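Review: Vumik 2 motion planner for two-arm robots

Published July 23, 2021

We have used Vumik 2 in our lab since February, on one robot with two arms and two humanoid hands. Before that we had Maeng, which is free and has many friends. I write this review for small teams who think about changing, and who have no full-time software person.

Installation took me one afternoon. The manual is clear, but it assumes that you already have a good model of your robot. If your model is poor, Vumik will refuse to start, and the message it gives is only a number. Mine was 352. I found the meaning on the last page of the manual.

The best part is how it plans both arms together. Maeng planned the left arm first and then the right arm had to live with the result. Vumik treats them as one problem, so on our task board, with its small blue parts, the two hands can work close to each other without long waiting.
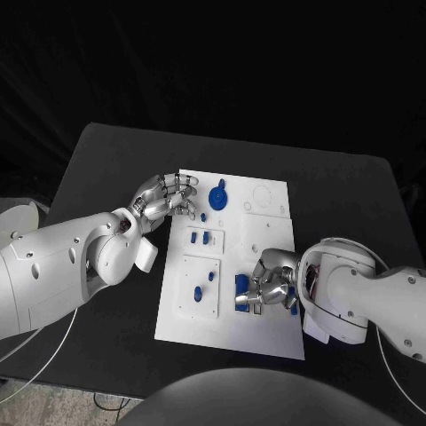
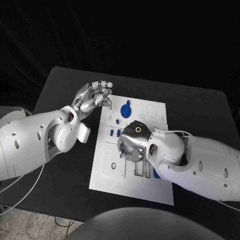 Planning is also fast enough. I kept the logs of 2,121 requests, and 1,748 of them gave a path at the first try. Most of the others worked after I made the safety distance smaller. Only 18 stopped the planner completely, and I had to start it again by hand — this was always with the old version of the collision module, and the update has cured it.

Now the weak points. The fingers are treated as one closed shape unless you buy the hand module from Trivgate, who sell Vumik. For pegs and knobs this matters a lot, and I think it should be in the basic price. The perception link is also thin. It accepts the position of a part, but it doesn't accept how sure the camera is about this position. I wrote a small filter in Python to throw away the bad ones, and I'm not proud of it.

I looked at Letwood too. Its screen is nicer and the replay tool is much better, for example you can drag the time bar and see both arms move backwards. But it needs a yearly licence for each computer, and we have five.

Support answers by e-mail, usually the next day, and politely. Once they sent me a corrected file before I had finished describing the fault.

My mark is four out of five. I will look again when the hand module has a trial version.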